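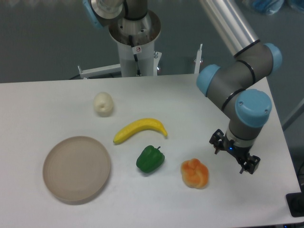 Banana, green bell pepper and a knotted roll, with an empty plate.

Cooking in a Rental Kitchen: Notes for Food Travelers

Buying at a local market only pays off if the rental kitchen can handle what you bring back. Most listings show the view and leave out the stove. Ask the host before booking how many burners work and whether there is an oven.

Knives. Rental knives are usually dull. The unglazed ring on the underside of a ceramic mug will restore a usable edge in a few light strokes per side. Wipe the blade before cutting food.

Measuring. Few rentals have a scale. A cup marked in milliliters is enough for most dishes. One US cup is 238 ml on the Hubmann travel cup I carry, close enough for rice and stock.

Oven. Older dials are often unmarked or wrong. At the Justham apartment the dial read 400 °F and the oven ran well under that. Pack a small oven thermometer and allow 20 minutes of preheating.

Storage. Keep bananas away from other fruit. Peppers go in the refrigerator unwashed. Bread stays on the counter in a paper bag – a refrigerator stales it faster.

Market timing. In Plustdale the covered stalls are fullest on Wednesday before 9 a.m. Carry small bills and a folding bag.

Before checkout, empty the refrigerator and rinse the drain with hot water.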